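Equipment planning for hand-held gripper programs

Equipment planning, in the field of robot learning, is the work of choosing, costing and scheduling the gear a group needs before it starts recording manual tasks. It covers the grippers themselves, plus tracking markers, cables, chargers, furniture and spares. It's a surprisingly lively corner of automation, and a good plan can open the field to very small labs!

Hand-held grippers changed the sums a great deal. A person can carry a pair from bench to bench with no robot arm bolted down, so the first purchase is modest and the arm can wait for a later budget year.

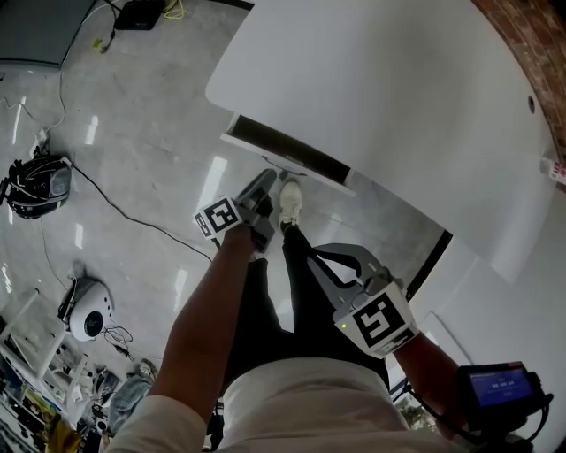 Budgets are usually split into capital items and consumables. The Utov method, named for the workshop where it was drawn up, adds a third line for small parts – power adapters, printed markers, wrist straps – which tend to run out first. Thiện Nghiêm's planning guide for the Clendanow lab lists 274 separate parts for a program of 10 stations, and it remains a favourite among newcomers for its colour-coded reorder sheets.

Staging

Most plans buy in two rounds. The Zasar program ordered a pilot set in October and held back the rest of its money for 11 months, by which time operators had strong views on grip size and cable length.

Spares

Vashisht's rule allows one spare gripper for every two in daily use. Larger centres often keep fewer.

See also: Fiducial marker; Teleoperation; Capital budgeting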